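Safe Working Practice for Robot Cells: Progress Report to the Hekgate Fund

Prepared by Oratile Msimang, Unby workshop
May 10, 2023

Purpose of the grant

The grant pays for a written code of practice for small robot cells, the kind set up in a shared workshop and changed often. Larger plants have safety staff and fixed guarding. Workshops like ours usually have a risk assessment done once, when the arm was installed, and a few habits passed on by word of mouth. The code is meant to fill that gap in language a new technician can follow on the first morning.

Work since the last report

The draft now has 30 clauses, up from 11 in February. They are grouped under setting up, running, stopping and changing over. Roscoe Schumacher has tried each clause at the bench before it goes into the draft. Four were dropped because they could not be followed with one person in the cell, and two more were merged.

The bin-picking section took the most time. Our test task is picking loose blocks out of a metal bin, and most of the questions people raise about the code come from that job. The main points agreed so far are these.

The bin must be clamped before the arm is powered. A bin that shifts by a small amount can turn a normal pick into a collision with the wall.

Hands stay out of the bin unless the arm is in a protective stop and the person reaching in holds the pendant. This applies to clearing a jam as well as to refilling.

Speed is limited for the first run after any change to the gripper, the bin or the parts.

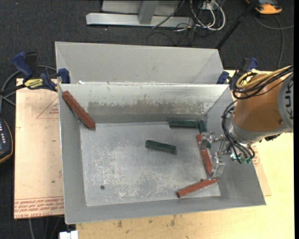 Changeover was the weak spot in the earlier draft. It said that the cell should be "checked" after a change and left it there. The new wording names the person who checks, says what is checked and asks for a signature in the cell log. Cables are now covered too. They are to be looked over along the whole length of the arm, with the arm moved slowly through its working range, so that a loop which is slack in one position is not pulled tight in another.

Trial of the checklist

We ran the one-page checklist for 96 changeovers. It was filled in completely in almost 70 of them. The item most often left blank was the record of bin condition. Operators told us they did not know what counted as damage, and worn coating was treated differently from one shift to the next. We have rewritten the item to ask only about sharp edges, cracks and movement under the clamps.

Outside comment

Dusonon read the draft and asked for a clearer line between a protective stop and an emergency stop. We agree and have changed three clauses. Iwasaki's comments on gripper force have not arrived yet, so that section is still marked as open.

Problems

The section on shared floor space is behind. Equipment for other work is often kept next to the cell, and we have not settled how much clear floor the code should ask for. A fixed distance is easy to check but some workshops could not meet it. Roscoe favours a marked walkway to the stop button, with the rest left to the local risk assessment. We will try both.

Spending

Spending is within budget. The printing money has not been touched and we ask to carry it over to the next period.

Next steps

Finish the floor space and gripper force sections. Repeat the checklist trial with the new wording. Send the full draft to Hekgate for comment before it goes to the other workshops.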